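Search this repo Go

gurkville-recipes

Hi! This is my pile of family recipes from Gurkville, typed up as plain text files so I can quit digging through the shoebox (and so my cousins can quit calling me about the pickle brine). There are 45 recipes in here so far, one per file, and I add more whenever I get a free evening.

Each file has a title, how many it feeds, then ingredients, then steps. Oven temps are Fahrenheit. If a card was too smudged to read I put a ? next to the amount, so please don't trust those until you've tried them! The 22 soups and stews live in their own folder, quinlan, named after the street my grandma cooked on.

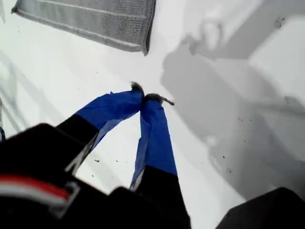
Photo: Workora

Known problems: the rye bread shows up in 2 places with different amounts of salt. I like the saltier one. The plum cake makes enough for a church supper, so cut it by 4 if it's just you.

Want to add something? Send me a pull request, or just open an issue and paste it in, I'll do the formatting. Copy anything you like, no need to ask.

Last updated 1/3/25. Canning recipes coming in May.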